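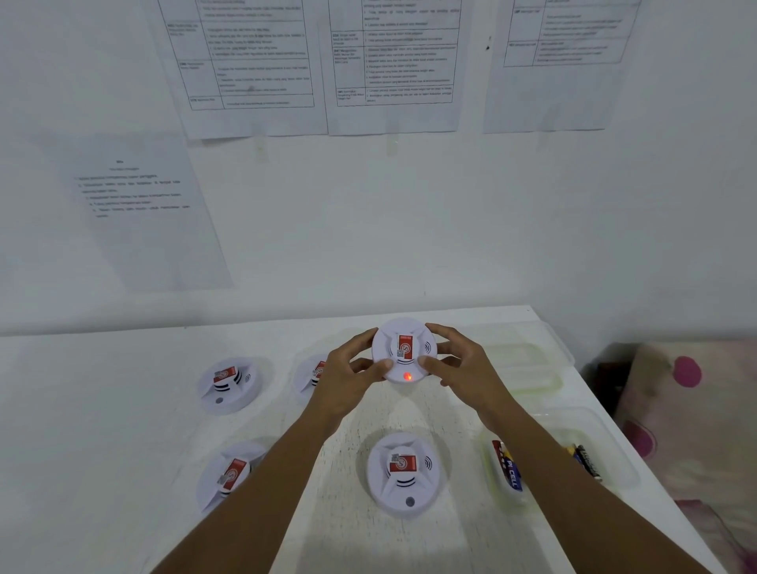 Pralta mooring load monitor, quayside set
Sold and hired by Nastholm Port Supplies

We were slow to stock the Pralta. Most of what gets sold to small ports as "smart mooring" is a load pin, a radio and a large monthly bill, and we have sent a fair bit of it back. The Pralta is a load pin and a radio too. The monthly bill is optional, so we agreed to try it.

What it does
A pin in the hook measures the pull on the line. A display in the berth office shows the figure and sounds an alarm at a limit you set. Tindall, who make it, say it will "transform berth planning". We saw no sign of that at Pitow, where it ran on two berths through a windy November. It did tell the night shift which lines wanted attention – and that's worth something. 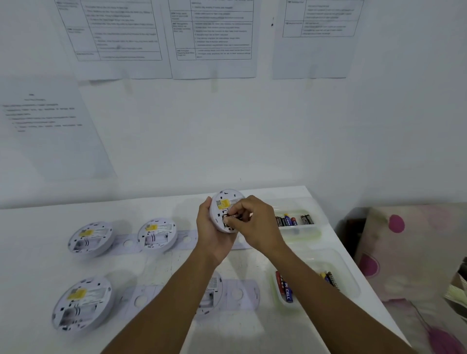 What's in the set
Pins: 18, to fit standard quick-release hooks
Maximum load per pin: 1000 kN
Radio range: 542 m claimed. Stacked containers will cut that, so walk the quay with a test unit before you order.
Display: one, wall or desk mounted
Warranty: 36 months on pins, 18 on the display

What we don't like
The alarm can't be set separately for each hook. Reports come out as a spreadsheet that needs tidying before you can show it to anyone. Tindall's brochure talks about lower insurance costs, but we asked for one port that had got a discount and are still waiting for a name.

Catalina Daza, who ran the trial on the Pitow side, would buy it again for the exposed berth. She wouldn't bother for the inner basin.

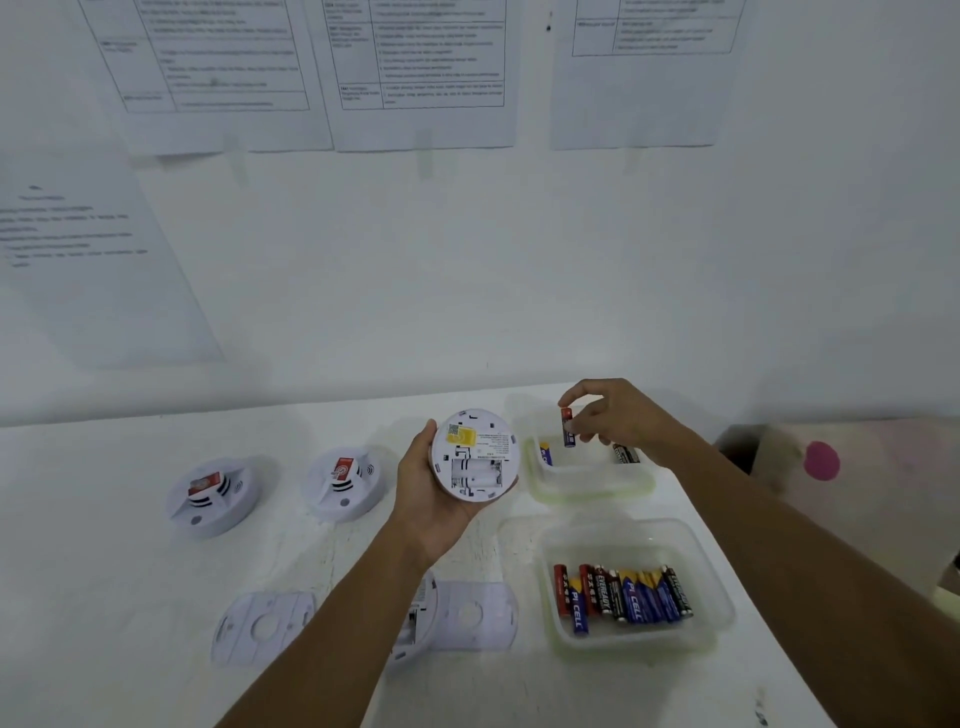 Smoke detector, face down, and an AA battery

Buying or hiring
Hire is by the month, with fitting charged separately. Ask Hala Saber on the sales desk for a price, and tell her the make of your hooks. If they are older cast ones the pins may not fit, and the adaptor costs more than we think it should.

Page last checked October 22, 2024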